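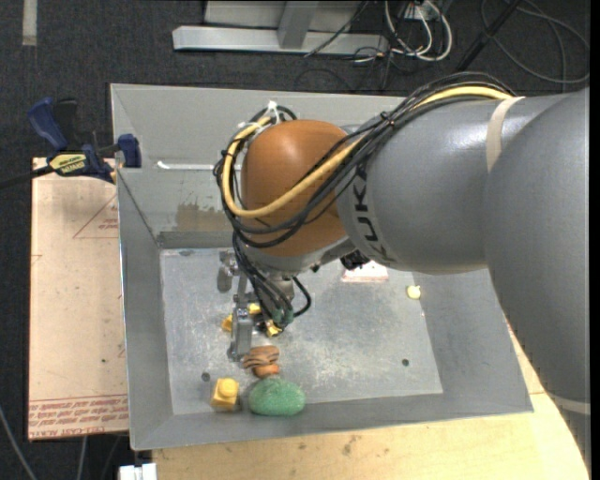 Good morning! Thanks for coming in before the coffee has really kicked in. I'm going to talk about sorting, as in the back room of a thrift store, and what I learned running one in Drunetside.

(Wait for the people at the back to sit down. Check the mic.)

So, quick show of hands. Who here has a donation door? Okay, and who has a donation door that's blocked right now? Yeah. Ours was blocked for most of my first spring. In April alone we took in 632 bags, and I know that because I had to write every one of them on a clipboard. We had four shelves and a table. You can do the math on that one.

My first idea was speed. I thought if we all just sorted faster, the pile would go down, so I put up a big timer (please don't ever do this). People hated it. They started tossing perfectly good coats in the rag bin because the coat rack was on the other side of the room and the rag bin was right there by their knees!

Tell the coat story here. Keep it short. The green one with the lining, and the customer who'd have paid forty bucks for it.

What fixed it was boring: we moved the furniture. The rag bin went to the far wall and the coat rack came up next to the table. Same people, same bags, and by the summer we could see the floor again. I still get a little giddy about that floor.

Next slide. Categories.

When I started we had 13 categories for housewares. Mugs were separate from cups. There was one called "kitchen, other" and one called "other kitchen," and I swear they meant different things to whoever set them up. We cut housewares down to 2 at the sorting table, which are "sell" and "ask." Anything finer than that happens out on the shop floor, where you've got the shelves right in front of you and can see where the gap is.

The folks at our Clonddale store still use the long list, and it works for them. They've got twice the space and a loading dock. If you have a loading dock, feel free to ignore me for the next five minutes.

(Pause, they usually laugh.)

Okay, the "ask" shelf. Somebody has to own it. Ours filled up in a week, with bread machines and one enormous lamp and a box of 200 piano rolls, and it just sat there. Now we clear it at 3 p.m. every day we're open, and whoever's on shift makes the call. If they get one wrong, fine. I've gotten plenty wrong. I once priced a Lemaire fondue set at two dollars and it was gone before I'd put the marker down.

Skip the Folmont slide if I'm running long. If not: show the floor plan, point out the door, point out how far people were walking with their arms full. Mention the bad knee.

Last bit is pricing day, and I've got handouts for that, they're on the chair by the door. Take one for whoever's minding your store this morning. The tag colors on page two are ours, so swap in your own.

Questions now, and then they need the room back at eleven.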